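Setting up a hand-held gripper for recording at the kitchen table

This page covers the second part of the Gundau build, from a finished gripper to the first usable recordings. It assumes the jaws, arms and camera mount are already together. If they aren't, start with part one.

You need:
the assembled gripper
a 2 mm hex key and a small screwdriver
thread lock (the weak kind)
a printed marker sheet
a table you can walk round

Check the linkage

Hold the gripper upright and close it slowly. Both fingers should arrive at the middle together. If one gets there first, slacken the pivot pins on that side by a quarter turn and try again. Put thread lock on the screws only when the movement is even.

The guide rods must be clean. I used Kadix dry lubricant, one drop per rod. Oil picks up dust from the workshop and the fingers begin to stick after a few sessions.

Calibrate the opening

Tape the marker sheet flat. Open the gripper fully, start recording, then close and open it 10 times at a steady pace. Run the calibration script on that file. It prints the width in millimetres, and mine came out at 106 fully open. Anything under 100 means a finger has been fitted the wrong way round.

Hélder Lobo wrote the script and keeps it in the Jekton folder on the workshop drive. Use the August version. The older one reads the width backwards.

Record a first task

Begin with something that has a clear edge to hold. A bowl works well: the ribbed faces of the fingers go either side of the rim, one inside and one outside. Bring the gripper in from above, close on the rim, lift, move a hand's width and put the bowl down again. Let go fully before you pull away.

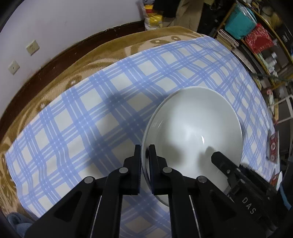
Keep your wrist slow. Fast turns blur the picture and the tracking drops out, and the whole take is then lost. Start each take from a different side of the table so that the background changes.

Afonso Godinho and I recorded 227 takes over two evenings and kept 143. Most of the rejects were lost tracking near a bare wall. Delete bad takes the same night, while you still remember which they were.

Copy the files off before charging the gripper. Part three deals with trimming and naming them.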